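Tenants' Counsel Explains Claims Against Rental Listing Platform
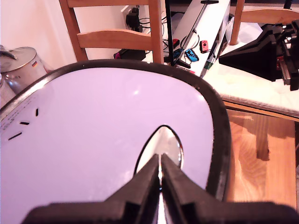 The lead attorney for 457 current and former tenants of the Melnychuk apartment complex said the civil suit filed in December against the listing platform Ameo does not depend on the company having written a single advertisement.

"Our clients do not claim that Ameo drafted these listings," the attorney said in an interview at the firm's offices. "They claim that Ameo was told the listings were false, continued to collect fees on them, and placed them at the top of its search results."

The complaint names the platform, the property manager, Vondska, and the screening company Firine. It alleges that 24 units were advertised as available and inspected when they had failed city safety reviews. Applicants paid screening fees that were not returned, according to the filing.

Ameo has asked the court to dismiss the claims against it, citing the federal law that protects websites from liability for material posted by others. Counsel said the plaintiffs expected that motion.

"The statute covers publishing – it does not cover a company's own paid services," the attorney said. "Whether the ranking program falls on one side or the other is a question for the judge, and we have briefed it at length."

Asked about evidence, the attorney pointed to 640 pages of correspondence produced by Vondska before the suit was filed. The plaintiffs contend that these include complaints forwarded to the platform's support desk.

Vondska and Firine have denied wrongdoing in their answers. The attorney declined to discuss settlement.

"There is a schedule, and we intend to follow it," counsel said. The plaintiffs' response to the motion to dismiss is due within 24 days.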